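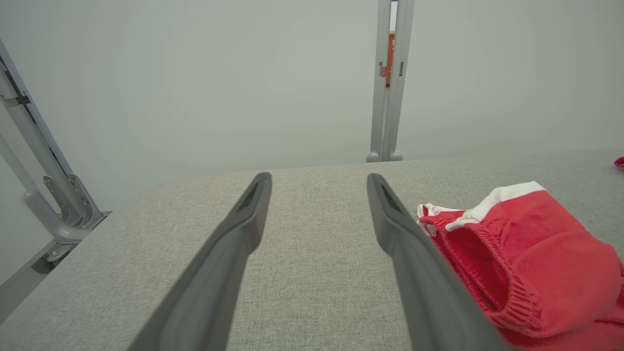 How long does it take before a folding robot stops being extra work for everyone?

Longer than the sales sheet says. At our shop it took until June before anybody would have called it a help, and we'd started well before winter set in.

I look after the sorting and folding side at Wever, where we handle team uniforms for sports clubs. Shirts, shorts, the lot, in by the bag and out by the stack. I've had a few emails from other shops asking how we brought robots onto the folding work without everyone walking out, so I'm finally writing it up. It's a how-to of sorts, with the mistakes left in.

Start with the people, a good month ahead of the machine. Get everyone who folds into one room and tell them what's changing and what isn't. I did this badly. I sent a message at 4 p.m. and by morning the story going round was that half of us were finished. So put hours and pay in writing first, then talk about the robot. If you can't promise something, say so.

Next, pick one kind of garment. We wanted to start with everything (of course we did!) and our installer, Orellana, talked us down to one club's kit. Tarura are a basketball club and they send us plenty of the same thing over and over, which makes life a lot easier.

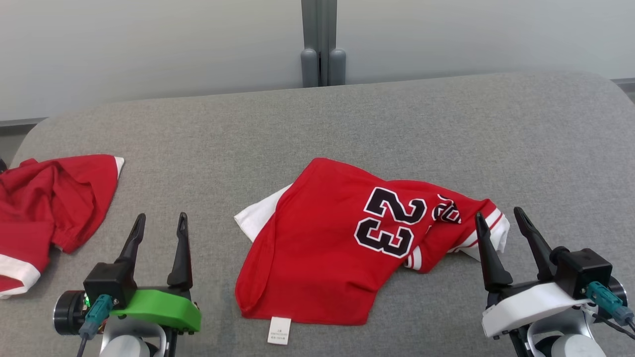
Keir Gourlay

Jerseys are harder than towels, by the way. A towel is a rectangle whichever way you grab it. A basketball jersey has big armholes, slippery fabric on some of them, and numbers that want to end up on the front of the fold where the packer can read them. Write down what a finished fold looks like before you teach it to anything. We had people who'd folded side by side for years and did it completely differently, and we only found out when we had to agree on one way. Pin the agreed fold up where everyone can see it.

Then record your examples. One person does the teaching in a session, 30 folds, then swap. Don't let it stretch past that. It's tiring in a different way from folding by hand, more like parallel parking over and over, and the folds get sloppy without you noticing. Throw the sloppy ones out. Our first usable set was 126 folds and I'd binned nearly as many to get there.

Start each one from a proper heap, too. We were politely laying everything out flat at the beginning, and no bag of laundry has ever been emptied that way.

Give the stop button to whoever is on the bench and never second-guess them for using it. Keep a notebook beside it as well. Ours is just the time, the garment and what went wrong, and it's been more use to me than the reports out of Kerix, the software we log jobs in.

As for what changes for the crew: less reaching and twisting, which my own shoulder is very pleased about, and a lot more checking. Some people love the checking. Others miss the rhythm of folding and the chat that goes with it, and I think that's a real loss, so we kept a hand-folding bench going and people rotate through it every seven shifts. Do the rota with them, on paper, in the lunchroom.

If you're setting up your own, budget extra time for the second garment. Shorts nearly did us in, and I'll write those up separately once we've got the waistbands sorted.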